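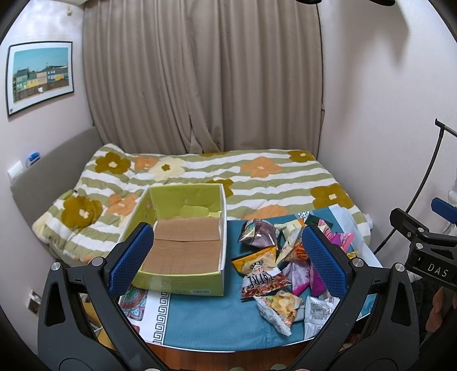 Ticket 277: Packing snack bags into a box, grips keep slipping

Status: open
Opened by: Telma Cáceres
Assigned to: Radek Štefanec
Date: 28 May 2026

What's going wrong

Hi Radek, me again! I've been trying to get the Pukis policy to do the snack box chore (bags off the table, into the open cardboard box, that's the whole job) and it's driving me up the wall. Out of 73 tries on our arm at Gralari it dropped the bag in 5 of them, which I can live with. The bit I can't live with is what it does when it doesn't drop them — it squeezes so hard that the crisps come out as dust.

Mugs are fine. Tins are fine. Anything puffed up with air, and it seems to have no idea where the bag stops and the crisps start.

What I've tried so far

1. Turned the closing force down to 77 per cent. Fewer crushed crisps, more bags sliding out on the way up.

2. Swapped the finger pads for a new pair from Ondrejka. No difference I could see.

3. Went back through the hand-held demos to see how a person does it. With a big shiny bag they hold it upright over the box between the two fingers, and the other gripper stays down by the left side.
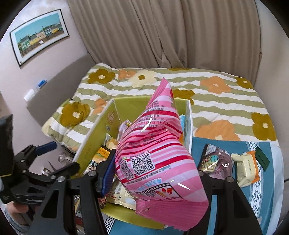

So my hunch is that we're asking for the wrong thing. The policy goes for the fattest part of the bag every time, and I'd like it to learn from the demos where to pinch. Dorian reckons it's a depth problem, what with all that glare off the plastic, and he may well be right, but he said that about the socks too.

Reply from Radek

Can you send me the force logs for the slipped ones? Don't touch the pads again until I've looked. Also check the Funcombe update from December went on, the old one ignored small force changes.

Telma again

Logs sent. And no, the update wasn't on, sorry! Installing it now. My mum asked last night if it can do her shopping yet and I told her tins only. Will run the same bags again after lunch and post the numbers on this ticket.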